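3.2 本地健康报道中的数字表述

我们收集了Gunton地区两家地方新闻网站在十月发布的传染病报道，一共100篇。其中33篇在标题里使用了"最高"或者"最快"这样的词，但是正文没有给出人口基数。对于人口较少的社区，这个做法容易使读者误解：每周病例从很小的数目开始增加，百分比就会显得很大。

Gatti（2026）在对Ruggiero镇的研究里也提到相似的问题。他认为，编辑部常常直接使用卫生部门的周报，而周报的统计日期和报道的发布日期不一致。在我们的样本中，有13篇报道没有写明统计截止日期，所以这些报道不能进入后面的比较。

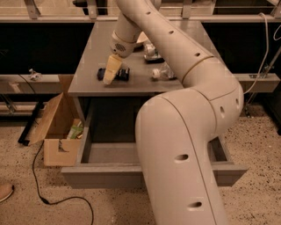

图2 灰色桌面上方的米白色机械臂，夹爪指尖下方为一黑色物体

为了了解读者的理解情况，我们在Flerkia和Wosent两个社区发放了问卷，收回有效问卷1,987份。问卷请受访者阅读同一组病例数据的两种写法，一种只写增加的百分比，另一种写每十万人的病例数。阅读第一种写法的受访者对本社区风险的估计明显更高，这个差别在年龄较大的受访者中更加清楚。

需要说明的是，问卷只在网上进行，不常上网的居民没有被充分包括。另外，两个社区的医疗条件不完全相同，这一点对结果的影响我们在3.3节讨论。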